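When Catarina Loureiro took over the records room at the Rendonham town office, the property files were kept in 1292 cardboard boxes. The index was a set of cards, and a good part of it was in one woman's head.

"Mrs. Chow had been there 25 years," Loureiro says. "You asked her for a deed and she walked straight to it. Then she retired in July, and we had 14 requests waiting by the end of the first week."

Her first job was to write down how the boxes were arranged. They had been sorted by street, but streets had been renamed, and two of them no longer existed. She spent the mornings checking labels against an old tax map and the afternoons at the front counter.

"People think the trouble is old paper," she says. "Old paper is fine if it's dry. My trouble was the labels. Somebody wrote 'misc.' on a box and went home."

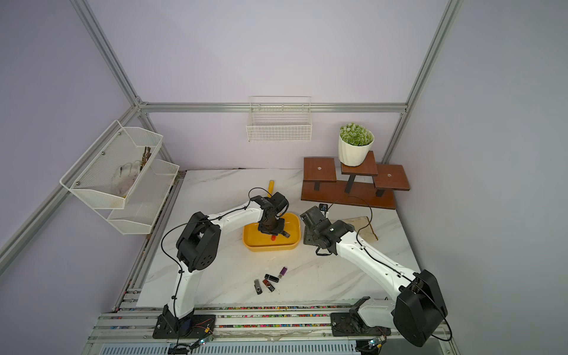
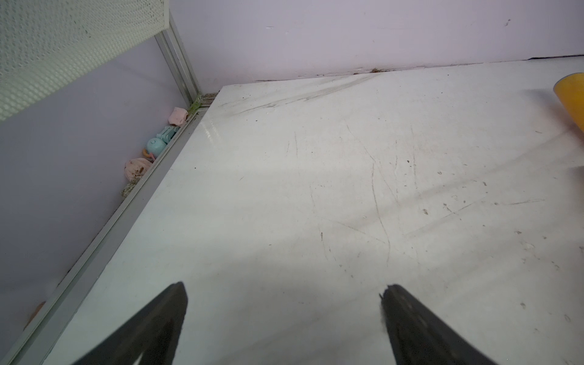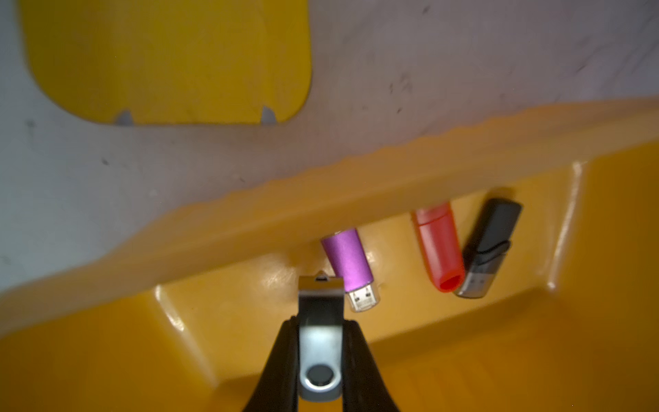
By Ollier, staff writer
Local Affairs

The town bought a simple cataloging program called Basico, and Loureiro set her own rules for it. Each box gets a number, a street and a range of years. Anything more can wait.

"I've seen offices try to describe every sheet," she says. "They get through one shelf and the money is gone. I wanted a list that was short and finished."

The list took almost 3 years. Residents can now ask for a file at the counter in the morning and usually read it the same day. Most of the requests concern fences, driveways and additions built before the present owner moved in.

Scanning is a separate question. Loureiro would start with the survey maps, which are handled most and have begun to split along the folds. She would leave the receipts alone.

"A scan needs looking after too," she says. "You have to check it opens, you have to copy it — and you have to keep doing that after I'm gone."

She has kept Mrs. Chow's cards. They are in the bottom drawer of her desk, and she still uses them when a street name doesn't match.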